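Kiver hand grippers (pair, wired) – good tool, weak cable exit

Reviewed by Umut Canpolat
June 30, 2022

Rating: 3 out of 5
Bought from: Brendcombe
Used for: recording two-hand tasks at a table, to train a two-arm robot

We have used one pair of the Kiver grippers since March. I have read the other reviews on this page and most of them were written in the first week. In the first week I would also give five stars. My review is mostly about a fault which came later, and which I think can be dangerous if your robot moves near people.

Fit and weight

The grippers sit on the hands and you work with them as with big, slow fingers. I have medium hands and the fit is fine. Rodica Preda, who records with me, has small hands, and for her the original strap was too long even at the last hole. We changed it for a Fitex strap with hook-and-loop, and after this she had no more complaints. The weight is acceptable. After 40 minutes my wrists want a break, and I would not plan longer sessions than this.

The manual is short but correct. Calibration takes six minutes for both hands if you do not make a mistake in the order. Left is always first. If you begin with the right one, the program does not warn you, it only gives wrong values for the opening of the jaws.

How it works with thin objects

Paper is the most difficult thing we have tried. Boxes and bottles are easy after one day. A glossy magazine slides, bends, and opens by itself when you lift it from one corner. Our task is to put magazines in a desk organizer with four compartments, and the way that works best for me is to hold the upper left part with one hand and keep the other hand against the right side as a support. With one hand only, the magazine hangs down and hits the divider.

The cables need your attention also. They are stiff, and the one on the left likes to make a loop under the forearm. When I reach far across the table I feel it pulling. I should have thought more about this feeling at the time.

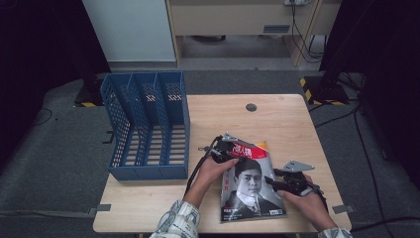
The fault

In the eleventh week the left gripper began to give a wrong signal. For a very short time the program read the jaws as fully closed, although my hand was open, and then the value returned to normal. On the live screen it looks like a small blink. We did not notice it for days, I am sorry to say. No error message appeared and every recording was saved as good.

We found it on the robot. Our robot is called Vlad (it was already called so when I came to the laboratory) and it learns from these recordings. During a test it came down to a magazine, and before it was in position the left jaw closed hard on the edge of the organizer and pulled it over the table. Rodica was standing behind the line and pressed the stop button. There was no injury. But two minutes earlier she had her hand in the same place to straighten the organizer, and we both thought about this for the rest of the afternoon.

Next day we looked through the recordings one by one. The false closing was in 41 of them, always from the left hand and nearly always when the arm was stretched out.

The cause

The cable leaves the body of the gripper with no proper strain relief. There is only a short rubber sleeve. Each time you reach, the cable bends at the same point, and inside one of the wires was half broken. When I held the gripper still and moved the cable slowly with two fingers, I could produce the false signal whenever I wanted.

The right gripper is built the same way and has no fault until now. I am right-handed, but in our task the left hand travels farther, so I suppose this is why it failed first.

What the seller did

Brendcombe answered the same day and asked for a video of the signal. The new cable came after 14 days. It was free, but it is the same type with the same rubber sleeve. I asked if a better version is planned and received a polite letter without an answer in it.

What I recommend if you buy it

Fix the cable to your sleeve or to a wrist band, with a little free length, before the first use. We do it with a second Fitex strap and it costs almost nothing.

Once a week, hold each gripper open and bend the cable in all directions while you watch the signal.

Write a small check which refuses a recording if the jaws go from open to closed faster than a hand can do it. Kiver should have this in the program – they do not.

Do not trust a robot because the recordings were marked as good. Stay behind the line in the first tests with every new set, and empty the table with the power off.

Would I buy it again

Probably yes, because the jaws are precise and I have not found another pair that I can use so long without pain. Deleting the bad recordings and making them again took us most of one week. Two stars are removed for the cable exit and for the program that says nothing. If Kiver changes the sleeve I will come back and correct the rating.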